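Tullevbridge Workshop Notes
Home | Notebook | Kit list | Bookings | Contact
Last updated: June

Notebook, June. Started mid-morning, kettle already off limits.

Budget round again. We have to say by the end of the month what we want to buy for the two-armed machine, and the form only has room for one line of justification per item. Hüsnü has already used his line to complain about the form.

Where we are: the simulator side is in decent shape and costs us nothing but evenings. The hardware side is a quote from Grudholm, a rival quote from Flutetti, and a drawer of cables. Before anyone signs for either I want the cupboard task working in the simulated kitchen, so that we buy grippers for the job we have and leave the one in the brochure alone.

Main question is whether we need two matching grippers or one of each kind. Parviz says matching, because spares. Doğukan says one of each, because he has already drawn the bracket. I lean towards Doğukan and am trying not to let him find out.
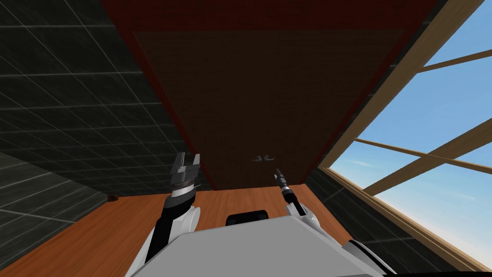
Posted by Şükran Baysal in Planning and purchases
Comments (8) | Shares (12)

The handles are what will decide it. They are small, curved and practically touching, and the wide gripper opened into its U looks like someone arriving at a keyhole with a shovel. The narrow one, shut to a point and aimed at them, is at least the right size of tool. Whether it can get behind a pull and hold on is a separate matter, and I'm not putting money against it until Barış has run the contact settings properly. Last month's default friction would have let you open a bank vault with a wet sponge.

Prices, for the record. Grudholm want 346 for a set of narrow fingertips. Flutetti want 195 for theirs, plus delivery, plus what their email calls an onboarding call. I have asked whether we can pay extra not to have the call. No answer yet.

Mac Carthaigh came back about the bench. They can make us a real cupboard front to test on, double doors, handles to our spacing, delivery in 12 weeks. Twelve weeks for a cupboard. Parviz pointed out that there is one in the tea room with perfectly good doors. Measured it after lunch: handles too far apart, and one of them is mostly glue. Keeping it as plan B.

Things to sort before the form goes in:

– Barış to rerun with the narrow gripper only, then both together. I want to know if the arms get in each other's way when one door is open and the other one isn't.
– Doğukan to cost the bracket. In money, please, and not in 'a couple of afternoons'.
– Hüsnü to find out if fingertips count as equipment or consumables. If consumables, they come out of the other pot and we can all stop being so polite to one another.
– Me: ask Mac Carthaigh for a price on the doors without the cabinet behind them.

Ten to five. Hüsnü reports that fingertips are consumables under 200 and equipment above it. So Flutetti's are stationery, more or less, and Grudholm's are a capital investment. Ordering one set of the Flutetti ones tomorrow and will sit through the call.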